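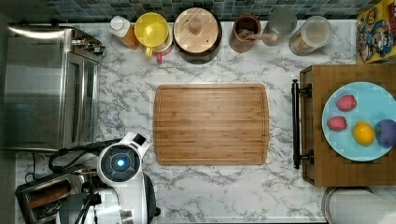
Noémie Huet keeps one rule in her kitchen, and she repeats it to every person who comes to cook with her: the board stays in the middle, and it stays empty until the knife comes out. All other things may stand where they like, along the wall or at the sides, but they may not step on the board.

I visited her in Skoltgate, where she gives small cooking evenings for people who live in flats with very little worktop. She has 26 names on her list this season, and she takes 6 at a time. Most of them arrive with the same complaint. They own a good board, they own good knives, and still they chop their onions on a plate, balanced beside the kettle.

"They think they need a bigger kitchen," she told me. "I ask them first to show me where the board lives. Usually it lives behind the bin."

Her own way is simple to explain. The board is bamboo, a warm brown, with a shallow groove for the juice near the border, and it lies flat on the counter all day. Behind it, in front of the blue and grey tiles, is what she calls the back row: the squeeze bottle, the yellow measuring cup, the round canister with its knob, the brown pot for the wooden spoon, the jars, and at the end the breakfast cereal. The toaster oven has the left side.

I asked if this was not rather full. She was a little offended, I think. In her opinion a counter may be full, as long as the hand knows the way. She cooked for nine years at Prakach, a restaurant which is closed now, and there the cooks had a space as wide as their two elbows. The salt was always in the same place. When a new cook moved it, even by the width of a palm, somebody shouted.

**What goes in the back row**

Her test is to cook as normal for 12 days and to put back in the cupboard only what was not touched. What remains on the counter has earned its place. In her case the cereal remained, although her sister finds it ugly there, and a very nice pepper mill from Sonine went into a drawer.

Lids are important to her also. She prefers a lid with a knob because she can lift it with one hand while the other one is busy with dough. For things that are poured, she likes a bottle that can be squeezed. A beautiful glass bottle with a cork is, she says, a present for an enemy.

**Caring for the board**

Bamboo does not like to stay in water. Noémie washes the board quickly with warm water and a little soap, both sides, and stands it on its long edge until it is dry. Only then does it go back to its place. In October, when the heating starts, she rubs it with mineral oil and leaves it overnight — the next morning she wipes off what the board did not drink. The groove must be cleaned with a small brush, and she uses an old toothbrush for that.

Some of her pupils put a damp cloth under the board so that it does not slide. She does this too when she cuts pumpkin or other hard things.

Mr Naqvi, who came to the spring evenings and has cooked for his two sons since then, wrote to her that he had finally moved his microwave to the top of the fridge. He now has room for a board and for one child doing homework beside it. She has kept the letter in the drawer, next to the pepper mill.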